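# Open house afternoon in Parnden

We drove over in November, Kinga Győri and I, to walk the streets on the east side before the meeting about resurfacing. Deepika Lobo had sent a map with 4 stops marked on it, and we parked near the first.
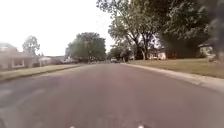

Trilok Pathak met us at the corner and handed out the program, a folded sheet from Semwal, the firm that did the survey. The first stop was the pavement itself. The road is wide for a residential street and has no painted lines on this stretch. Most of it is smooth, with a few lighter patches where it looks worn or repaired. Semwal's sheet lists 452 yards for the new surface, starting from the corner.

The second stop was the curb. It is pale concrete, with lawn behind it that rises gently toward the houses. The grass looked dry and cut short. On the other side there is only a narrow strip of grass beside the road, and Kinga wanted to know if that side would get a curb too. Trilok said it was not in the current plan -- Mostitz got curbs on both sides, but paid for them separately.

We skipped the third stop, a storm drain on the next block, and went on to the hall. Manju Sengar had the drawings pinned up and took questions until 4. Most were about parking during the work. Each side of the street will be closed for 2 days, one after the other, and notices will go on doors beforehand.

Coffee was free. The drawings stay up through the end of the month.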